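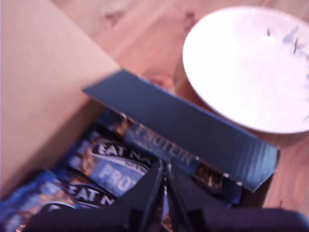 How many bars come in a case of the Prullex Oat and Peanut?

A case holds 174 bars, packed in display boxes and shipped in one outer carton. Smaller orders are sold by the display box.

Prullex Oat and Peanut Bar
Item no. 209
Wholesale and vending

The Oat and Peanut is a baked bar for break rooms, gym counters and vending machines. It is firm enough to drop from a spiral without breaking and soft enough to bite on a cold morning. The base is rolled oats and peanut butter, with whey protein added and a thin layer of cocoa coating on the bottom only.

We bake it in Lyons and ship on weekday afternoons. Orders received before 11 a.m. go out the same day if the item is in stock.

Details
Bar weight: 71 g
Storage: dry, below 75°F
Shelf life: nine months from the bake date
Allergens: peanuts, milk, oats. Made in a bakery that also handles tree nuts and soy.

The date code is printed on the back seam of each wrapper. The first two digits are the month and the last two are the year. Bars from one carton normally carry the same code, but a carton packed at the end of a run can have two.

Vending use
The bar fits a standard candy spiral. In machines with narrow trays, load it seam down and leave the front position empty for the first test vend. If the bar leans, move it to a wider spiral – a pusher will not fix it. The coating softens above 80°F, so we do not recommend unrefrigerated outdoor machines from June through September.

Counter use
The display box has a perforated front. Press along the line with a thumb, fold the front panel back and tuck it under. Boxes can be stacked two high when full. Half-empty boxes should go on top.

What has changed
The recipe was adjusted last September. We took out the date paste, which made the bar sticky in warm weather, and raised the oats. The weight and item number stayed the same. Customers who preferred the sweeter version usually do well with the Prullex Cevis, a chewier bar with dried apple and cinnamon. It is sold under its own item number.

Ordering
Minimum order is 2 display boxes. Flavors can be mixed in one shipment but not inside a box. Pallet orders need five working days, and we will confirm the delivery window by email before the truck is booked.

Returns
Unopened cartons can be returned within 30 days. Food that has been opened cannot go back on the shelf, so we credit damaged bars instead. Send the date code and the number of bars affected – no need to mail them back.

Related items
Prullex Cevis, apple and cinnamon
Prullex Plain Oat, no peanuts in the recipe
Counter rack, wire, holds three display boxes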